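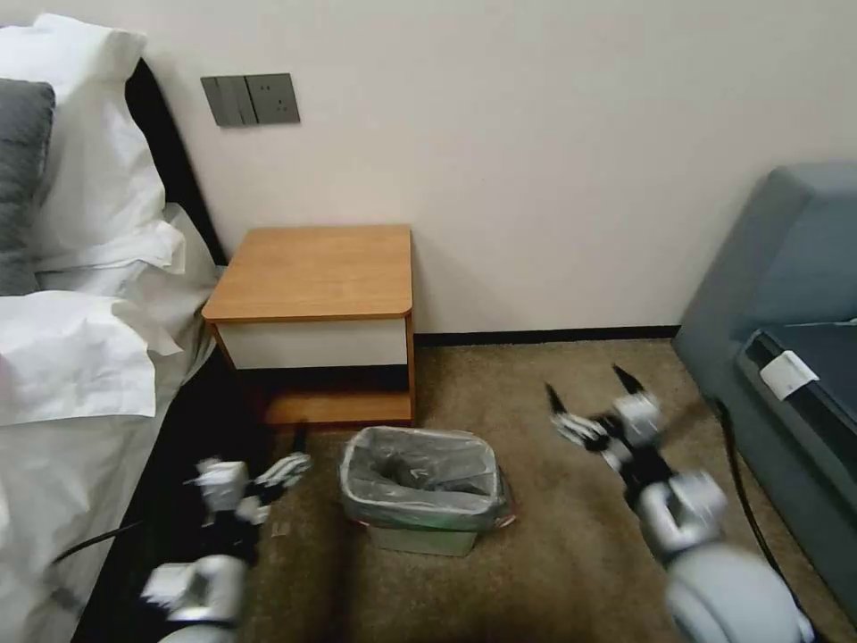

Entretenir ses objectifs photo à la maison : conseils pratiques

Mis à jour le 10 juillet 2022, par Hubert Stępień

Un objectif se nettoie peu. La plupart des poussières posées sur la lentille frontale ne se voient pas sur les images, et un frottement de trop abîme davantage le traitement qu'une saleté laissée en place. Les conseils qui suivent valent pour les zooms et les focales fixes, à monture métal ou plastique.

Dépoussiérer la lentille frontale

Tenez l'objectif vers le bas et chassez les poussières avec une poire soufflante. N'utilisez pas de bombe à air sec : le gaz propulseur peut sortir liquide et laisser une auréole. S'il reste des grains, passez un pinceau à poils doux réservé à cet usage. Ne touchez pas les poils avec les doigts, ils déposeraient du gras sur le verre.

Enlever une trace de doigt

Soufflez d'abord, toujours. Mettez ensuite une goutte de liquide optique sur le chiffon microfibre, jamais sur la lentille, où il pourrait couler sous la bague. Essuyez en spirale, du centre vers le bord, sans appuyer. Changez de face à chaque passage. J'emploie le liquide Furnival, mais un produit équivalent sans ammoniaque convient aussi. Les lingettes pour lunettes dépannent, à condition d'être neuves et bien humides.

Le chiffon se lave à la main, au savon de Marseille, sans adoucissant. L'adoucissant graisse les fibres et vous retrouverez des voiles sur le verre.

La monture et les contacts

Essuyez la baïonnette avec un chiffon sec. Pour les contacts dorés, un coton-tige à peine imbibé d'alcool isopropylique suffit. Laissez sécher avant de remonter l'objectif. Pas de gomme, pas de papier abrasif.

Rangement

Les champignons aiment l'obscurité et l'air humide. Évitez la cave, le placard contre un mur froid et le sac laissé fermé tout l'hiver. Une boîte hermétique avec un sachet de gel de silice et un petit hygromètre fait très bien l'affaire. Visez entre 40 et 50 % d'humidité ; au-dessous de 30 %, les graisses et les caoutchoucs souffrent à la longue. Ma boîte est une Hamness de 17 litres, qui contient 4 objectifs et deux boîtiers. Je régénère les sachets au four en octobre, à la température indiquée par le fabricant, quand l'indicateur a viré.

Sortez chaque objectif une fois par mois, tournez les bagues sur toute leur course et regardez à travers avec une lampe de poche. Des filaments en toile d'araignée signalent un début de moisissure. Isolez alors l'objectif et confiez-le à un réparateur.

Buée en hiver

Avant de rentrer, enfermez l'appareil dans un sac plastique bien clos. Ouvrez-le quand il est à la température de la pièce, ce qui demande une heure ou deux pour un gros zoom. Pensez à retirer la carte mémoire avant de fermer le sac si vous voulez voir vos photos tout de suite.

Bague de zoom devenue collante

Le caoutchouc blanchi se nettoie à l'eau savonneuse avec une vieille brosse à dents presque sèche. Niall MacKinnon, lecteur du site, retire la bague et la laisse tremper 6 minutes dans de l'eau tiède ; cela marche si elle n'est pas collée. Séchez-la complètement avant de la remettre.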